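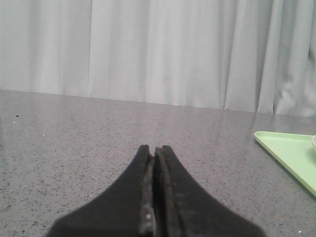 Grey speckled benchtop, first of a short thread on living with one. Mostly cleaning, some arithmetic, one correction from Radymyr Vakulenko further down.

2/ Terms first. People say quartz, terrazzo and granite as if they were the same thing. Quartz benchtops are crushed mineral bound in resin. Terrazzo is chips in cement or resin, ground flat. Granite is a rock. From a metre away, a mid-grey base with dark flecks could be any of the three.

3/ The difference matters for heat and acid. Resin scorches. Cement-based terrazzo etches if you leave lemon juice on it. Granite takes both fairly well but needs sealing. If you don't know what yours is, treat it as the worst of the three: trivet under every pan, wipe up vinegar straight away.

4/ Dark flecks on mid grey hide crumbs. People buy the colour for this. It also means you can't tell by eye when it's clean. I go by hand, palm flat, slow pass from the back edge to the front. Grit shows up at once.

5/ The other check is sheen. Get your head low and look along the surface toward whatever light you have. A clean polished top gives one even pale band. Grease breaks it into patches. Dried detergent gives arcs in the direction you wiped.

6/ Detergent is the usual culprit when someone tells me their top has "gone dull". The stone is fine. There is a film on it. Warm water, microfibre cloth, no product, twice. Then dry it with a second cloth. Look along it again before buying anything.

7/ Mix I use day to day: one drop of dish soap per 50 mL of water, in a spray bottle. I make up a full litre (1,000 mL), so 20 drops. More soap cleans no better and you spend longer rinsing.

8/ Iñaki Marín asked about the Grelon stone polish. I've had a bottle since February. It leaves a nice gloss and picks up fingerprints for two days. I've gone back to plain water.

9/ Things I no longer put on any polished top: cream cleanser, the green side of the sponge, oven cleaner, bleach left to sit. Bleach on a resin-bound top can lighten the binder and leave the flecks as they were, and you can't polish that out.

10/ Stuck-on dough or dried egg: wet cloth laid over it for ten minutes, then a plastic scraper held nearly flat. A metal blade can leave a grey line. Sometimes that's metal rubbed off on the stone and it will come away. Sometimes it's a scratch.

11/ Sealing test for natural stone. Put a teaspoon of water on the surface, wait fifteen minutes, wipe. If the patch underneath has gone darker, it wants sealing. Resin-bound quartz doesn't absorb enough to bother, and sealer just sits on top and smears.

12/ Correction from Radymyr Vakulenko, who fabricates these for a living: the water test reads wrong on a freshly washed top. Let it dry overnight first. I'd been doing mine straight after cleaning the kitchen. Fair point.

13/ Money, as three of you asked. Eliseo Arriaga's quote from Stistidberg was $1,510 for a single straight run, one sink cut-out, pencil edge, installed. Splashback not included. He was also quoted $81 for a repair kit in a matching grey and declined it.

14/ My view on repair kits: buy one when you have a chip. The filler has a shelf life, and the tint that matched on day one is a guess after a few years of sun. Speckled tops are forgiving here. A small fill reads as another fleck.

15/ Where chips happen: front edge at the sink, front edge at the dishwasher, rim of the cut-out. Hardly ever in the middle. A square edge chips more readily than a rounded one. If you're still at the quote stage, ask for the rounded edge.

16/ Benito Lozano wants to know about standing on it to change a light globe. Don't. It's strong in compression and poor in bending, and the narrow strip in front of the sink is the weakest part of the whole thing.

17/ Back edge. Run a finger along the silicone once a month. If it lifts anywhere, cut out that section and redo it. Water that gets behind goes into the cabinet carcass, and chipboard does not recover from that.

18/ Lighting, last item. A polished grey top under a bright fitting throws a lot of glare toward whoever is chopping. I swapped to a diffused strip from Sindon and the glare went down. Crumbs became harder again to see. See post 4.

19/ Someone has asked for the honed finish version of all this. I've only lived with polished. Florencio Casado has honed and says it marks with olive oil, will ask him for details and add them underneath.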